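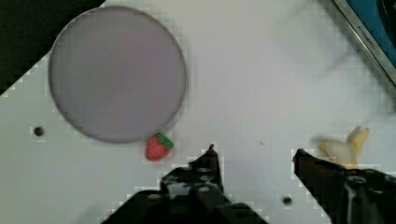

Week 6: Fruit on the Table, or How to Paint Your Lunch

Read the Hrnčiar chapter before class. It is short and he repeats himself, so skimming is fine.

Still life sat at the bottom of the academy ladder, under history, portraits and even cows. Painters kept at it anyway. Fruit holds a pose and never asks to look thinner.

Terms to know: vanitas, trompe l'oeil, breakfast piece. Spell the second one correctly and I will be grateful all through March.

Case study: the Carmont sale of 1822. Up to 3000 lots, most of them grapes. Els Meijer's essay argues that buyers wanted proof they could afford lemons. Her footnotes are better than her argument. Read both.

A strawberry in a Dutch panel may stand for heaven, or for earthly pleasure, or for strawberries. Pick one and defend it.

For next time: set three objects on a plain surface and draw them for 10 minutes. No phones, no eating the subject until you finish. Bring the drawing to the Veltwood room.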